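Shelf Life: Putting Up the Boards in the Back Room

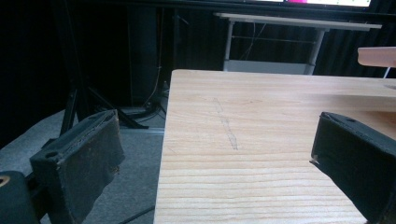 I have wanted shelves in the back room since we moved in, and for most of that time I had a very good excuse, which was that I didn't own any boards. Then the lumberyard in Masholm had a clearance on pale softwood and the excuse went away. I bought more than I needed, paid 40 dollars to have it delivered, and spent the next two evenings moving it from one side of the room to the other. The gray carpet stayed down the whole time, against all advice. What sold me on the wood was the grain, which runs in fine, close lines and then gets a little wavy toward one end, as if it lost interest. There is also a thin, wobbly dark line down the middle of the board. It could be pencil or it could be a scuff, and it has been left exactly as found, on the grounds that sanding is work.

The rest of the gallery is words, for people who like their shelving in installments. Captions are mine. Measurements are in millimeters, a habit I picked up from my neighbor Nikau Hoani, who lent me his tape and would like it back.

1. The wall
The back wall is 3,448 from corner to corner at floor level. At shoulder height it is something else. I measured it at shoulder height four times and wrote down the number I liked best.

2. The plan
Drawn on the back of a seed catalog. Three shelves, evenly spaced, with a taller gap at the bottom for record boxes. The taller gap was later given to the sewing machine, which had been living on a chair and resented it.

3. The first cut
I cut the first shelf to 1,945. It was meant to be 1,954. You would be surprised how long a person can stand looking at a tape measure, waiting for it to change its mind.

4. The first cut, reconsidered
The short board became the top shelf, where the gap at the end can only be seen by tall visitors. Dagmar Šťastný is a tall visitor. She saw it before she had her coat off.

5. Brackets
The brackets are the plain Celosura ones, painted white, sold in pairs in a bag you need another tool to open. They came with screws. I used other screws. I now have a jar of the original screws, to go with the other jar.

6. Finding the studs
Knock, listen, knock, listen, mark, drill, nothing. Fill the hole. Move over a bit. The middle shelf hides most of this period of the project.

7. Sanding
Edges only, 120 grit and then 180, by hand and with the window open. I had planned on 240 as well, and the sheets are still in their wrapper if anyone wants them.

8. Finish
One coat of clear wax from Brellel, rubbed in with an old T-shirt. The can says two coats for a rich, lasting glow. We have gone for a modest, temporary glow. It smells like the inside of a church for a day or so and then it doesn't smell of anything.

9. The level
On the second shelf the bubble sat right in the middle and I called everybody in the house to come and look at it. On the third shelf I called no one.

10. The marble test
My nephew set a marble on the third shelf. It rolled left, at a dignified pace, and dropped into the sewing basket. I have since put a heavy dictionary at that end, and the matter is closed.

11. What went up first
Cookbooks, two atlases, the good scissors, a radio that gets one station - and the box marked "cables, misc." which has now come with us through three homes without being opened. I lifted the lid a little this time. Cables, misc.

12. What did not go up
The encyclopedia. It weighs more than the shelf does, and Agudelo's Hardware would only say the brackets were "fine for most things," in the voice people use when they have seen a photo of your wall. It is back under the bed.

13. The bottom shelf
The only one that came out right the first time. It is 1,025 long and it sits behind the door, so you have to come all the way in and close the door behind you to admire it. I have done this more than once.

14. Leftovers
One full board and a handful of ends. The ends have been promised as doorstops, plant stands and a birdhouse, to different people. The full board is leaning in the hall until July, when I plan to do the closet. Anyone wanting it before then can write to me, and should bring their own tape measure, as I really do have to give that one back to Nikau.

Posted April 11, 2020, under House. Next gallery: the closet, such as it is.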